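Which Way Does Writing Go?

Put your finger on the first word of this page. Now slide it along as you read. Your finger went left to right, didn't it? And when it ran out of line, it hopped back to the left and dropped down one. You've done that so many times that you probably don't notice anymore. I didn't notice either, until I was eight and picked up a comic book from Japan at the Abdella Library in Nokovton, where I grew up. I opened it at what I was sure was page one, and the hero was already waving goodbye. I'd started at the end!

So let's talk about directions, because people have come up with more of them than you might think.

Left to right

English goes this way. So do Spanish, Russian, Hindi, Swahili and lots more. If you're right-handed, it's pretty comfortable, because your hand moves away from the wet ink. If you're left-handed like me, your hand drags right over what you just wrote. I had a gray stripe down the side of my hand for most of second grade (it was from a fat Keleo pencil, and I loved that pencil anyway).

Right to left

Arabic and Hebrew start on the right side of the page. The books open the other way too, so the front cover is where you'd expect the back cover to be. Now for a fun twist. Numbers inside an Arabic sentence are written with the biggest part on the left, the same way you write 300. A reader's eyes go right to left through the words, come to a number, read that, and carry on. People who grow up with it do it without thinking, just like you and your hopping finger.

Back and forth

This one's my favorite. Long ago in Greece, some people carved a line going one way, and then the next line going back the other way, and so on down the stone. They even flipped the letters around to face the other direction! It has a terrific name, boustrophedon (say boo-struh-FEE-dun), and it means "the way an ox turns." Think of an ox pulling a plow. It gets to the end of the field, turns around and comes back. It doesn't walk all the way back to the start first. You might ask why we don't all write like that. Well, try reading a few lines of mirror letters and see how your head feels.

Top to bottom

For a very long time, Chinese was written in columns. You began at the top right corner of the page, read down to the bottom, then moved one column to the left and started at the top again. Long before there was paper to write on, people in China wrote on thin strips of bamboo, one column of writing on each strip, and tied the strips together with string. You could roll up the whole thing and carry it under your arm. Japanese and Korean were written in columns too, and many Japanese books still are. That's why my comic book opened "backward."

Today most books in mainland China are printed in rows that go left to right, like this page. Columns haven't gone away, though. You'll find them on shop signs, on scrolls and in plenty of other places. Traditional Mongolian writing goes down in columns as well, but its columns march from left to right. See? Just when you think you've got the rules, somebody has a different one.

Try it yourself

You'll need paper and a pencil. A friend is good too.

Write your name the usual way. Then write it going down, one letter under the next. Keep every letter standing up straight, no tipping over.

Next, write 2 or 3 sentences ox-style, with every second line going backward. Flip the letters if you're feeling brave. Give it to your friend and time how long it takes them to read it. My best secret message was about the buried treasure of Prerkavari, a country I made up, and my friend gave up halfway through and went to get a snack.

What about the sides of books?

The skinny part of a book that faces out on the shelf is called the spine. It's a tricky place for words because there's hardly any room. On American books, the title usually lies on its side, so you tilt your head to the right to read it. On lots of French books, it's turned the other way and you tilt left. Imagine a shelf with 1,000 books, half of each. Ouch, my neck!
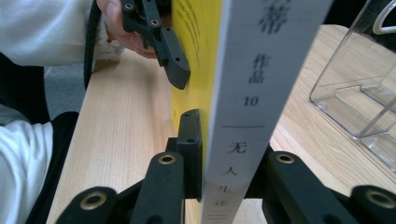
Chinese has a neat way around the tilting problem. Each character fits inside its own invisible square, so you can stack characters up like blocks and they all still stand the right way up. Look at the title under the thin line on this white spine. It goes straight down: 无, 人, 生, 还. The second one, 人, means "person," and I always think it looks like somebody taking a big step. Once you know it, you can hunt for it on signs and menus. Then go look at the spines on your own shelf and see which way you have to tip your head.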